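20 February 2022

Glue notebook, continued from the back of the old one (which is now so full of drips that it won't close).

Okay, so the maple panels. I opened up the batch I glued before the cold snap and three of them have cupped. Not horribly, but put a straightedge across the middle and you can see daylight under it. The rest are flat as anything, same strips, same clamps, same bottle of glue. I spent most of the morning being annoyed about it and then did what I should have done first and looked at the end grain.

Sure enough, on the cupped ones I'd got lazy about alternating the rings. Five or six strips in a row all smiling the same way! I remember that evening too, I was trying to finish before the heater ran out and just grabbed strips off the pile in whatever order they came. So that's on me and I can stop blaming the Dolan clamps, which I have said some unkind things about in these pages.

The other suspect is moisture. The wood from Rondley came in tightly wrapped and I let it sit in the shop for 10 days before milling. I used to think that was plenty. The meter said fine on the outside faces, but I never cut one open to check the middle, and I'd like to do that with the next bundle before I trust it. If anybody reading this has the good meter, please put it back in the drawer, the cheap one eats batteries.

Glue: still on the Davari yellow. It grabs fast, maybe too fast for a wide panel when I'm working alone — by the time I've got the last strip buttered the first ones are skinning over. Tried doing the panel in two halves this time, letting those set up overnight, then joining the halves down the middle. Much calmer! Only one long joint to worry about at the end, and each half still fits through the little planer, so there's a lot less sanding. I'm going to do them all this way now.

Clamp pressure: I've been cranking too hard. Squeeze-out should be a row of little beads, and mine was running down onto the bars and leaving black marks where it touched the steel. Wax paper under every bar from now on. I know I wrote that in June as well.

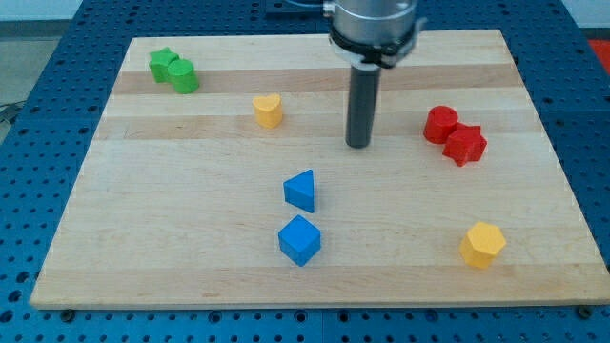

Light maple strips, with the small colored shapes on top.

Sanding next. Went 80, 120, 180 and then wiped the whole face with a damp rag to raise the grain, let it dry, and knocked it back by hand. I skipped the damp rag on one panel to see whether it really matters and yes, it matters, that one went furry the minute the finish touched it. Had to sand it all over again and my elbow is letting me know about it.

Finish is the part I'm still going back and forth on. Test scraps so far: plain mineral oil (looks lovely for a week, then thirsty again), oil and beeswax (nicer to the hand, a bit streaky if the shop is cold), and the hard wax from Pritateck, which smells like a shoe store but came up beautifully on the second coat. It does turn the maple slightly more yellow than I'd like. I've put a scrap of each on the windowsill with half of it under tape so I can see how they go in the sun.

Cost so far, for whoever does the ordering: this run has eaten $833 in maple, glue and paper, and I reckon I've got enough strips left for another four panels if I'm careful with the short ones. We are down to the last few discs of the 120. Please get the box of 100 this time, the small packs are a rip-off.

To do: rip the three cupped ones apart along the glue lines and flip every other strip. I'll lose a saw kerf at each joint so they'll come out narrower, but they'll still do for bench hooks. Sharpen the planer knives, there's a nick leaving a ridge down the left side. And mark the end grain with pencil arrows BEFORE the glue comes out.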